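Sunbridge Ciencias · Cuadernos de materiales · Lectura para 9 a 12 años

Por qué la madera tiene rayas

Texto: Yufang Yao. Revisión: Zeyu Ye

Las rayas que se ven en una mesa, en una puerta o en una regla de madera se llaman veta. La veta depende de tres cosas: la forma en que creció el árbol, la especie a la que pertenece y la dirección en que se cortó el tronco. Este cuaderno explica las tres. Al final hay una actividad y un glosario con las palabras marcadas como nuevas.

1. El tronco por dentro

Un tronco está formado por capas. De fuera hacia dentro son las siguientes.

La corteza externa está hecha de células muertas. Protege al árbol de los golpes, de los insectos y de la pérdida de agua.

La corteza interna, o floema, transporta los azúcares que se fabrican en las hojas hacia el resto de la planta.

El cámbium es una capa muy delgada, de pocas células de grosor. Es la parte que hace crecer el tronco a lo ancho. Hacia fuera produce floema nuevo y hacia dentro produce madera nueva.

La albura es la madera más joven. Por ella sube el agua desde las raíces. Suele ser de color claro.

El duramen es la madera más antigua y ocupa el centro. Ya no transporta agua. En muchas especies se oscurece porque el árbol acumula en ella sustancias que la protegen de los hongos. En otras especies, como el arce o el abedul, la diferencia de color puede ser pequeña.

La médula es un punto o un cilindro estrecho situado en el eje del tronco. Corresponde al brote de los primeros meses de vida.

Un árbol crece en altura solamente por las puntas de las ramas y del tallo. Si se clava una chapa en un tronco a un metro del suelo, la chapa seguirá a un metro del suelo veinte años después. El tronco será más grueso, y es posible que la corteza haya empezado a cubrirla.

2. Los anillos

En las regiones con estaciones marcadas, el cámbium trabaja a distinta velocidad según la época del año. En primavera el árbol dispone de mucha agua y fabrica células anchas, de pared delgada. Esa parte se llama madera temprana y se ve clara. Al avanzar el verano las células son más estrechas y de pared más gruesa. Es la madera tardía y se ve más oscura. En invierno el cámbium se detiene.

Una banda clara y una banda oscura forman juntas un anillo. En condiciones normales se añade un anillo por año. Contando los anillos cerca de la base de un tronco cortado se puede calcular la edad del árbol.

En la colección del museo forestal de Bremine se conserva una rodaja de roble con 139 anillos y otra de alerce con 236. La de roble es la más ancha de las dos, aunque tiene menos años. El alerce creció en una ladera fría, con veranos cortos, y sus anillos son muy finos. El diámetro de un tronco, por sí solo, no permite conocer la edad.

Hay años en los que el anillo sale más estrecho de lo habitual. Las causas pueden ser una sequía, una plaga que se comió las hojas, un incendio cercano o la sombra de otro árbol. La ciencia que estudia estos datos se llama dendrocronología. Los especialistas pueden obtener una muestra sin talar el árbol, con una barrena hueca que extrae un cilindro de madera del grosor de un lápiz.

En los bosques tropicales, donde la temperatura cambia poco a lo largo del año, muchos árboles no forman anillos claros. Algunos los forman cuando hay una estación seca y otra lluviosa.

3. Fibras, agua y dirección

La mayor parte de las células de la madera son alargadas y están colocadas en el sentido del tronco, como un haz de pajitas muy finas. Por eso la madera se comporta de manera distinta según la dirección en que se la empuje, se la corte o se la doble. Un material con esta propiedad se llama anisótropo.

Un tronco para la chimenea se parte con facilidad si el hacha entra por el extremo, en el sentido de las fibras. Si el golpe se da de lado, el hacha tiene que cortar las fibras y apenas avanza.

El agua también actúa de forma desigual. Cuando la madera se seca, encoge muy poco a lo largo y bastante más a lo ancho. El encogimiento mayor se produce en la dirección de los anillos. Una tabla mal secada puede doblarse, torcerse o abrirse en los extremos. Los aserraderos apilan las tablas separadas por listones para que el aire circule entre ellas. El secado al aire libre puede durar meses; en una cámara con calor y ventilación se acorta mucho.

Los metales de uso corriente se comportan de otro modo. Una pieza de acero no absorbe agua y no se hincha con la humedad, y en su superficie no hay anillos ni fibras. En una casa se combinan a menudo varios materiales, y cada uno se elige por sus propiedades. 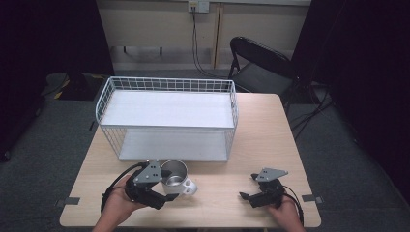 Mesa de tono claro con un estante de alambre blanco y una taza de acero inoxidable.

4. Tres maneras de cortar

Un mismo tronco puede dar dibujos muy diferentes. Para entenderlo conviene imaginar el tronco como muchos tubos metidos unos dentro de otros. Cada tubo es un anillo.

Corte transversal. La sierra atraviesa el tronco de lado a lado, como cuando se corta una rodaja de zanahoria. Los anillos aparecen como círculos, casi siempre algo irregulares. Esta cara se llama testa. Se usa en tablas de cocina gruesas y en bloques de carnicero.

Corte radial. La sierra sigue el sentido del tronco y pasa por el centro, o muy cerca. Los tubos se cortan por la mitad y sus bordes se ven como líneas rectas y paralelas. Las tablas obtenidas así se deforman menos. Se aprovecha menos tronco y el precio suele ser más alto. La tapa de muchas guitarras se fabrica con madera cortada de este modo.

Corte tangencial. La sierra sigue el sentido del tronco, pero pasa lejos del centro. Los tubos se cortan de refilón. En los bordes de la tabla las líneas son bastante rectas, y en la parte central aparecen arcos, unos dentro de otros.

La separación entre las líneas depende del grosor de los anillos y del ángulo de la sierra. Cuanto más de refilón se corta un anillo, más ancha queda su banda en la tabla. Una veta de líneas finas y juntas puede deberse a un crecimiento lento o a un corte próximo al radial.

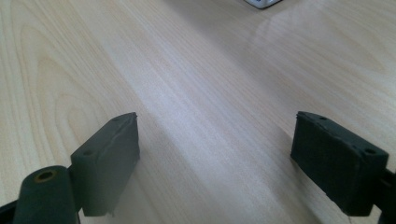 Superficie clara de veta fina.

5. Los arcos en forma de catedral

Los arcos encajados que deja el corte tangencial reciben el nombre de veta en catedral, porque recuerdan a las ventanas altas y puntiagudas de algunas iglesias. También se dice que la tabla tiene «llamas» o «aguas», según la región.

El motivo es geométrico. Un tronco no es un cilindro perfecto: es más grueso en la base que en la punta, y sus anillos se parecen a conos muy estirados. Cuando un plano corta un cono en paralelo a su eje, el borde del corte es una curva abierta. En matemáticas esa curva se llama hipérbola. Cada arco corresponde a un anillo distinto.

Si el tronco estaba un poco torcido, los arcos salen desplazados hacia un lado. Si tenía ondulaciones, los arcos presentan entrantes y salientes.

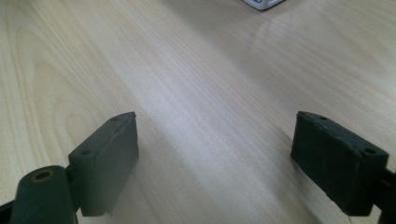 Arcos de veta en catedral en la parte izquierda del tablero.

6. Nudos

Un nudo es la base de una rama que quedó rodeada por la madera del tronco. Las fibras del tronco se desvían a su alrededor, igual que el agua de un río rodea una piedra. En una tabla tangencial el nudo se ve redondo u ovalado. En una tabla radial puede verse alargado, porque la rama se ha cortado a lo largo.

Si la rama estaba viva, sus fibras están unidas a las del tronco y el nudo queda firme. Si la rama había muerto, el tronco creció alrededor sin unirse a ella. Al secarse la tabla, ese nudo puede soltarse y dejar un agujero.

7. Madera maciza, chapa y laminado

No todas las superficies con veta son tablas enteras. Hay tres casos frecuentes.

La madera maciza es la misma en todo su grosor. Las líneas de la cara superior continúan en el canto y en la testa.

La chapa de madera es una lámina muy fina de madera auténtica, pegada sobre un tablero más barato. Puede obtenerse con una cuchilla que corta láminas planas o haciendo girar el tronco contra la cuchilla, como un sacapuntas. Con el segundo método se consiguen hojas muy largas, de dibujo ancho y ondulado.

El laminado decorativo está formado por papeles prensados con resina. El papel superior lleva impreso el dibujo de la veta. La capa exterior es transparente y resiste el roce. Como el dibujo es una impresión, puede repetirse: en un suelo grande es posible encontrar dos lamas idénticas, con los mismos nudos en el mismo sitio.

Para distinguirlos se examina el canto. Si las líneas de arriba no tienen continuación en el lateral, lo más probable es que se trate de chapa o de laminado. A veces el canto está cubierto con una tira del mismo acabado y la prueba no sirve.

8. Actividad: un tronco de plastilina

Material: plastilina de dos colores, un cuchillo de plástico y una hoja de papel.

Prepara un rodillo fino de color claro. Será el centro del tronco.
Aplana una capa de color oscuro y enróllala alrededor del rodillo.
Añade otra capa clara, después otra oscura, y continúa hasta tener 6 capas.
Estira un poco uno de los extremos, de manera que el tronco quede más delgado por ese lado.
Corta una rodaja del extremo grueso. Dibuja en el papel lo que ves.
Corta lo que queda a lo largo, por el centro. Dibuja el resultado.
Toma una de las mitades y corta una loncha a lo largo, cerca de la parte exterior. Dibuja también esa cara.

Compara los 3 dibujos con las descripciones del apartado 4. Si los arcos no aparecen en el último corte, haz el extremo delgado un poco más fino y repite la prueba con un tronco nuevo.

9. Glosario

Albura: madera joven por la que circula el agua.
Anisótropo: que tiene propiedades distintas según la dirección.
Cámbium: capa de células que produce madera y floema.
Dendrocronología: estudio de los anillos para fechar maderas y conocer el clima del pasado.
Duramen: madera antigua del interior del tronco.
Floema: tejido que transporta azúcares.
Testa: cara de una pieza de madera cortada de forma transversal a las fibras.
Veta: dibujo que forman los anillos y las fibras en la superficie de la madera.

Siguiente cuaderno de la serie: El corcho y otras cortezas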